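Workshop tips: caring for the grippers on a two-arm table cell

These notes are for our cell in Dramside, the one with two arms at one table. I wrote them after I had changed the fingers for the third time, and I hope they save you an evening.

Clean the fingers before you adjust anything. The ridges on the inner side collect dust and skin grease, and then the egg slides and you think the force is wrong. I use a soft toothbrush and a little dish soap on a cloth. Let them dry well. Do not use oil near the fingers.

Check the screws of the fingers every 3000 cycles. Mark each screw with a line of white paint, so you see quickly if it has turned.

Open the gripper by hand command and look from above. Both fingers should stand equally far from the middle. If one is lazy, clean the rail first and do the zero setting after.
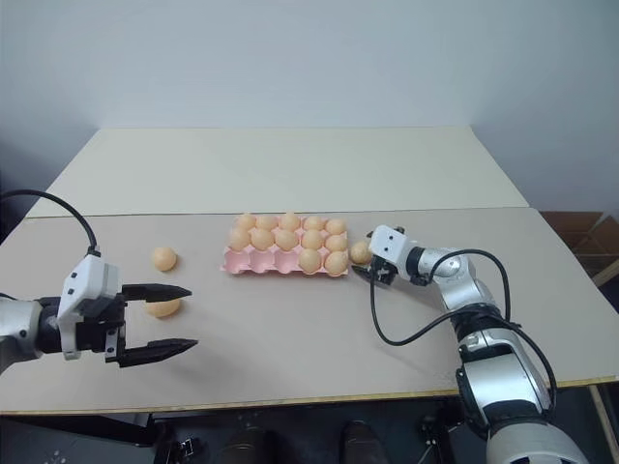 Sixten Lindqvist

Give the cables a generous loop at the wrist. When I began I tied them short, it looked very neat, and in March I had to replace 2 of them. Now I turn the wrist slowly to both ends of its travel and watch the loop the whole time. It must never become tight, and it must not catch on the tray.

For the first test after a repair, leave a few eggs beside the tray, on both sides, and run at 10 percent speed. Begin with the left arm alone, then the right arm alone, then both. Keep one hand near the stop button.

If the fingers touch the table, raise the pick height by 3 mm and try again. Do not press the arm up with your hand while it is powered.

Spare finger pads lie in the Ljungberg drawer, second from the top. Please write on the list when you take the last pair. Shanti Bansal orders new ones on Saturday.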